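Repair & Mend Board > Outerwear > Thrifted fleece: fix the zipper or replace it?

Page 1 of 1 - 11 replies - 218 views

wedasley_knits
Started this topic
2024-09-24

Hi everybody! I have been lurking for months and finally have something worth posting. I went to the big rummage sale in Wedasley and came home with a men's fleece jacket, dark, really dense and soft, the kind they don't seem to make at that weight anymore. Four dollars!! I would have paid ten times that.

The problem is the front zipper. It closes fine, goes up nice and smooth, and then about two minutes later it pops open from the bottom while the slider just sits up there by my collarbone like nothing happened. I've never replaced a zipper in anything except a cushion cover.

So do I rip it out and put in a new one, or is there some trick first? I have a regular home machine, a seam ripper, and more enthusiasm than skill.

halfinchseam
Don't rip anything out yet! Teeth splitting behind the slider is nearly always a worn slider. The back of it spreads open over the years and stops squeezing the two sides together hard enough. The chain itself can be perfectly good. I've kept a parka going for ages on its third slider.

Old Gusset
Agree with halfinch. Get small pliers and give the slider a gentle squeeze at the back end, left side then right side, a tiny bit each time. Try it between squeezes. If you go too far it'll jam and you'll be prying it open with a screwdriver and saying things. 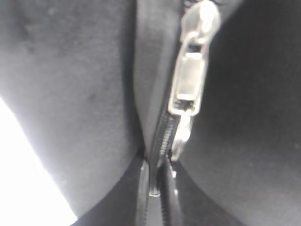

Also check whether you have a coil or molded teeth before you buy any parts. Coil is one continuous spiral stitched to the tape and it feels like a fine ridge under your thumbnail. Molded teeth are separate chunky ones, and you can count them. The sliders don't swap between the two, even when the size is the same.

wedasley_knits
Oh wow, fast answers, thank you! Mine is the chunky separate kind. Size 5 I think? There's a number on the back of the slider but it's worn down so it could be a 5 or a 6.

Old Gusset
It'll be a 5. Measure across the closed teeth to be sure, it should be somewhere near 5 mm, maybe a hair over.

Tokarz
I'm going to be the grump here. Pinching a slider is a temporary fix and people on this board recommend it like it's a cure. The metal is usually cheap cast stuff, it has already fatigued, and once you bend it back it lets go again in a month or just cracks. If you like the jacket, buy a new slider and do it right. They cost next to nothing.

Old Gusset
I have a pinched slider on a barn coat from six winters ago and it hasn't budged, so I'd call that a pretty long month.

Tokarz
And I've had three crack on me in one afternoon. Depends on the metal. All I'm saying is have the spare in the drawer before you start squeezing.

halfinchseam
You're both right and you're both stubborn, lol. Squeeze first, order the slider the same day.

For the swap on a separating zipper: look at the top of the side the slider rides on. There'll be a little stop crimped onto the tape. Work that stop off with end nippers, slide the old one off the top, feed the new one on facing the same way, then put a new stop on. You don't touch the seam at all! The first time I did one I sat there laughing at how easy it was after all the zippers I'd picked out stitch by stitch.

mjakubowski
Miłosz Jakubowski here, I used to do alterations at a shop in Gistuvdale and zippers were most of my week. Two things I'd add.

Look at the bottom before you spend a cent. The pin on one side goes into the box on the other, and the tape around that pin frays on old jackets. If the pin wobbles or the tape has gone to fuzz, no slider in the world will save it and you do need a whole new zipper. If the tape is firm, go ahead with the slider.

And clean the teeth. Fleece sheds like crazy and the lint packs in. Old toothbrush, dish soap, warm water, let it dry, then run a plain candle stub up and down both sides. I've seen plenty of "broken" zippers come right back from only that. It is such a satisfying little job!

wedasley_knits
The pin is solid and the tape looks good! There WAS lint. So much lint. I got a whole little gray caterpillar out of it.

BobbinBetty38
Ooh, I love a candle stub for this. Pencil works too if it's a metal zipper, just rub the graphite on. Don't use it on anything pale, though, ask me about my cream cardigan. And please no cooking oil, it goes gummy and grabs every dog hair in the county.

One more for the original poster, in case you do end up replacing the whole thing someday. Fleece stretches while you sew it, so the new zipper comes out wavy like a lasagna noodle. Baste it by hand first, use a longer stitch than you think you need, and take some pressure off the presser foot if your machine lets you. Wash-away tape is worth every penny.

Tokarz
Seconding the hand basting. Pins on thick fleece are useless.

halfinchseam
Clips! Get the little clips!

Tokarz
Clips only hold the edge. Baste it.

wedasley_knits
Update from the kitchen table. Brushed it, waxed it, squeezed the left side twice and the right side once with my jewelry pliers. I've zipped and unzipped it the whole way through a phone call with my sister and it has not popped open! I'm wearing it right now even though it's way too warm in here for fleece.

I also ordered two size 5 sliders and a bag of top stops, so Tokarz can rest easy. Is it weird that I sort of want it to fail so I can try the nipper thing?

Old Gusset
Not weird at all. Go look in your closet, there's a bad zipper on something in there.

wedasley_knits
My husband's duffel bag! Both ends are sewn shut into the seam, though. Can you still get a slider on that, or should I start a new topic?

mjakubowski
You can. Open the seam an inch at one end, feed both sides of the tape in evenly, sew it shut again. Start a new topic and I'll write out the steps tonight.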